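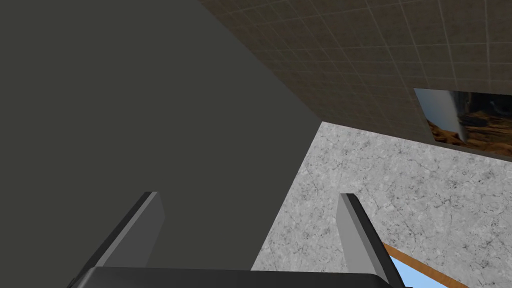 Checking your wrist view before you record anything

Posted in June by the Wondcombe robotics club build desk

Every autumn a new group joins the club, opens the simulator, drives the arm about for an evening and announces that they have training data. Usually they have a folder of files. Whether any of it is worth training on is a separate question, and this page is meant to help you answer it before you have wasted a week.

It covers the wrist camera only. The notes assume you have Skevero installed, the Margaritis kitchen loaded and the two-finger gripper fitted to the arm. If the room opens with no arm in it, go back to the setup page.

Step 1. Open the wrist view on its own

Skevero starts with the big outside view, and it flatters you. Everything looks well placed from across the room. Close it. Open the wrist view, make it fill the window, and leave it that way until you have finished this page. The policy you train for the Margaritis task will get the wrist view and the joint readings, so you should try living on the same rations.

Step 2. Find both fingers

You want to see both fingers, with the gap between them clear. It doesn't matter much if the bases are out of sight. It matters a lot if one finger is missing, and that normally means the camera was attached to the wrong link. Fix it in the arm file. Do not fix it by dragging the camera with the mouse, whatever the forum says, as the change is lost when you reload.

Open and close the gripper a few times. The fingers should move in the view and the palm should stay put. If the palm slides about, you are back to the wrong link.

Step 3. Work out which way you are pointing

Stop the arm anywhere and try to name what the camera is facing. Walls, tiles and plain dark panels tell you very little about where the gripper is, and a steep upward tilt makes flat things run off at odd angles. If you have to open the outside view to find out, write that down. It is a fair sign that a network will struggle too.

People tell us the network "will learn to sort it out". Perhaps. We have heard this from several teams and have yet to be shown the test runs.

Step 4. Set a start pose and stick to it

Move the arm until the worktop and the target object are both in the wrist view, then save that as the start pose. Skevero lets you add a random nudge to each joint. Leave it off for the first batch. Once you can finish the task from one pose, turn it on at the lowest setting and look again, because a small turn at the shoulder can leave the camera facing nothing but wall.

Step 5. Record 24 short runs

Use the game pad, not the keyboard. Keep each run to one pick and one place. Then watch all 24 back in the wrist view, at normal speed, and bin any run where the object is out of sight for most of the approach. Be strict. Last year's team handed in 457 runs, and when we went through them the larger part began with a long look at the scenery. Their trained arm was very good at looking at scenery.

If you bin more than seven of your 24, the start pose is wrong. Go back to step 4.

Step 6. Train something small

Vetelon has a ready-made imitation script and it will run on the club machine overnight. Use the default settings. You will be tempted to change them, and then you won't know whether the data or the settings did the damage.

Test with three object positions that were not in your recordings. Write down every attempt, including the ones you would like to call a glitch. A video of the single good attempt is not a result, and we won't put it on the noticeboard.

What a pass looks like

We don't have a pass mark. Bring the log, the start pose file and the runs you binned. A real arm has loose cables, poor light and a table that wobbles, so treat a good score in the simulator as permission to book the bench and nothing more.

This site uses cookies to remember your settings. By carrying on you agree to their use.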